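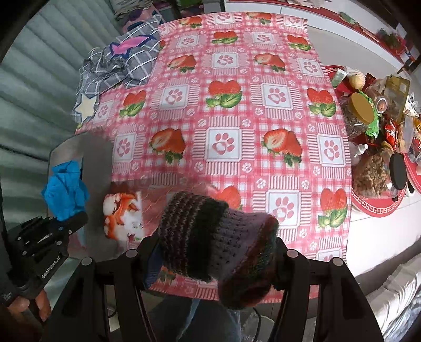
Barkbridge, December

The winter swap table is up again in the side passage, and it has been dressed by someone with firm views on strawberries. I went along to photograph knitwear and came home mostly thinking about the tablecloth. Notes follow, in the order I wrote them down.

**The beanie.** Ribbed stripes in dark green, brown, a muted purple and gray, with a folded brim. These are the colors of a pond in a bad mood, and I would wear it until March. Zübeyde Toprak, who runs the table, has priced it at one jar of anything. I offered chutney. She is thinking it over.

**The tablecloth.** Pink-and-white gingham, strawberries in pairs, paw prints in their own white squares, and small white flowers in case you felt underserved. I have tried to work out what the paws have to do with the fruit. Perhaps the dog got into the patch.

**The glove.** Bright blue, crumpled, resting on a gray translucent sheet at the left. Last year's lost property box in Urkska Lane closed the season with 19 single gloves and not one matching pair, so I wish it luck.

**The plaid.** Gray with white grid lines, bunched up over the edge of the table. It has star-shaped patches, one pink with a blue outline and one white. I asked for the measurements and was told "blanket-ish."

**The card.** Orange and white, a few small green details, set down at an angle. It's free with any hat, or free without one if you look sorry enough.

**The tray.** Round and red with a white Greek-key border, a very grand setting for groceries. It was crowded when I got there, and I have been asked to remind readers that the groceries are for swapping too — bring something with the lid still on.

The table stays up until the end of the month, mornings only. Hats go first.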